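Section 4: Setting Up Picture and Color

Your Pludance display is on its stand and plugged in, so now comes the fun part! Set aside an evening for this section if you can. A little time in the menus makes a bigger change than most people expect, and you can undo all of it.

Before you start

Let the screen run for 29 minutes. Turn off any lamp that shines straight onto the glass, and close the blinds if it's still light out. Sit where you normally sit. For desk use, we like a viewing distance of 700 mm, though 560 mm is fine if you wear reading glasses.

Note: The menus look a bit different on displays that were updated in February or later. "Tone" is now called "Shadow Detail" and sits one level higher.

4.1 Brightness and black level

1. Press the round button on the back right corner and choose Picture.
2. Set Preset to Plain. The other presets lock some of the sliders.
3. Open a picture you know well, full screen.
4. Lower Brightness until the darkest parts merge into solid black, then bring it back up one step at a time until you can just tell them apart again.
5. Leave Contrast alone for now – you'll come back to it in 4.3.

Caution: Do not press on the panel to test it. Finger pressure can leave a permanent mark.

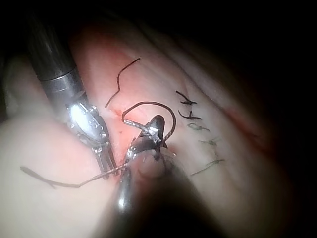
6. Press Save. The display goes dark for a moment and comes back.

If the picture comes back too dim, check that Auto Dim is off. It's under Power, not under Picture, and it turns itself back on after a full reset. (Dexter Mbeki on our help desk would love for everyone to know this one.)

4.2 Color warmth

1. Go to Picture, then Color, then Warmth.
2. Start at the middle setting and look at a blank white page.
3. If the page looks blue, move toward Warm. If it looks yellow, move toward Cool.
4. Wait a minute between changes so your eyes can catch up. Really do wait!

Plenty of people end up one or two steps warmer than the middle, and that's a lovely place to be for reading.
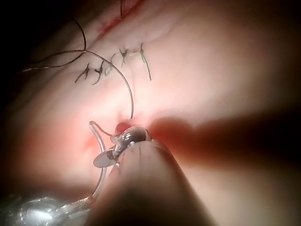
4.3 Contrast and fine detail

Contrast sets how far apart the light and middle tones sit, and it's easy to push it too high because the first few steps look so good. Go up slowly and keep an eye on the palest areas. With a close-up full of pinks, the soft highlights should stay separate from the color next to them, the deeper reddish pink toward the lower left should keep its own shade, and the thin red line near the top should be crisp, with no glow along it. When any of that starts to go, come back two steps and stop there.

1. Set Sharpness to 2.
2. Raise Contrast until pale areas begin to flatten, then lower it two steps.
3. Press Save, then choose a memory slot.

Note: Each slot holds one full set of picture settings. You can give it a name with the arrow keys, so "Evening" and "Work" can live side by side.

Caution: Choosing Reset All clears every slot. Use Reset Picture to start this section over.

To copy your settings to a second Pludance display, go on to Section 5.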